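Looking after colored plastic bowls and tubs

Posted 28 May 2019 by Nisreen Bataineh, in Kitchen and Table

In my kitchen the plastic things work harder than the good porcelain. They go to the table, to the sink, to the balcony, and back to the table again. When I came to live in Naltham I bought a few cheap colored pieces, only for the first month, and I am still using them. Here I write what I have learned about keeping them nice.

Washing

Use a soft sponge and normal dish soap. The green rough side of the sponge is for pans and it makes small scratches on plastic, and in the scratches the fat stays. Wash the plastic first, when the water is clean, and leave the oily pan for the end.

If a bowl feels greasy after washing, put in one spoon of baking soda, a little warm water, and rub with your fingers. Rinse and feel again. Sometimes it needs a second time.

A flat dish with a wide rim must be cleaned also underneath, in the place where the rim turns down. I use an old toothbrush there.

Stains and color

Tomato sauce and turmeric are the worst. In a white or cream bowl you see the yellow already the next morning. In a red dish it does not show so much, so I give the tomato always to the red one. For a pale bowl with a stain, make a paste of baking soda and water, leave it on for 20 minutes, and rinse. After this you can put the bowl near a sunny window for one day. Colored pieces I don't put in the sun, the color gets tired.

Sorting them on the table

Once in a season I take all the bowls and dishes out of the cupboard and put them on a white table. On white you see better what is gray, scratched or stained. I give them space between, and I look at the inside first, after that at the rim. 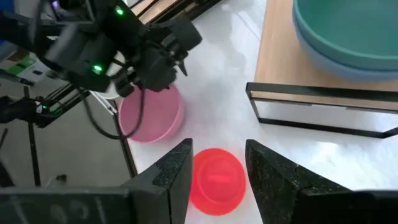 Rigoberto Huerta
I do the sorting too, but I would add one thing: smell them. A bowl can look perfect and still smell of onion. I fill mine with water and a splash of vinegar, leave it overnight and wash it in the morning. For a lid I need to do it two times.

Thank you, Rigoberto, the vinegar I use also. With lids I put a crumpled newspaper inside the closed box for two nights, and it takes a big part of the smell.

Stacking

Put the wide and flat ones at the bottom and the deep ones on top. If two bowls are stuck one inside the other, don't pull with force. Pour cold water in the upper one and stand the lower one in warm water, wait a few minutes, then turn gently. Between bowls that I don't use often I put a paper napkin.

Never stack them damp. My sister-in-law did this with a whole set from Zetmont and in May, when she opened the cupboard, the smell was terrible.

See-through tubs

The translucent ones need a little more care, as every line of dried water stays on the wall. Hard water makes them cloudy. I mix one part white vinegar and four parts water, wipe inside and outside, rinse well, and dry immediately with a cotton towel – not a paper one, it leaves fluff. Then I hold the tub up to a lamp and look through it. Streaks you don't notice from the front come out very clear against the light.

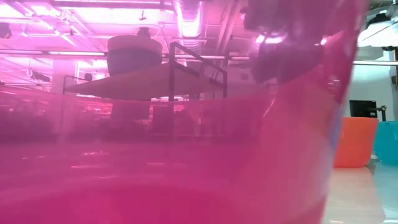 Looking through a pink tub toward the ceiling lights: the soft streaks show in the plastic.

If the cloud does not go away after two washings, it is probably fine scratches and vinegar will not help. I keep such a tub for clothespins or for dry onions, and take another for the salad.

When to throw away

A crack in the rim, a surface that feels sticky also after washing, or white lines where the plastic was bent – then it is finished for food. It can still hold seed packets or sewing things.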